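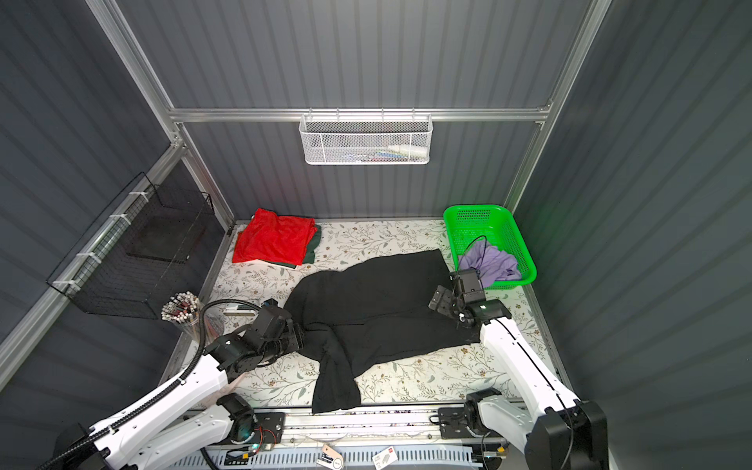
A white mesh basket hung over a rail, with a black wire one on the left wall.

Jasex wants to close the last coin laundry in Kustholm and put in lockers. You drop your bag, an app charges you, and clean clothes come back in 33 hours. The company says the town has 2,126 households and that most of them own a washer. I believe the number. I still think the council should say no.

Most is a weak word when you are one of the others. I rented on Castaño Street for two years without a hookup, and I washed my work shirts the night before I needed them. A locker can't do that. It also costs more — roughly double, by my receipts.
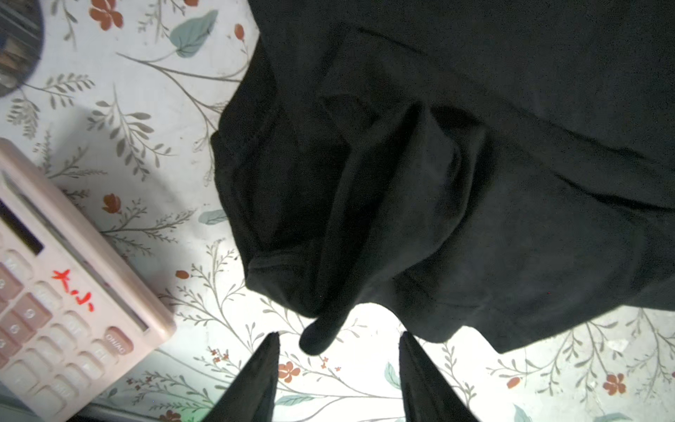
My reader Neltari wrote in after my last column to say that the old place lost money every winter and the town can't order an owner to stay open. Fair enough. The town does own the building, though, and it sets the rent. It could cut the rent and ask for evening hours in return.

The lockers can go in too. There is space along the back wall, next to the dryers.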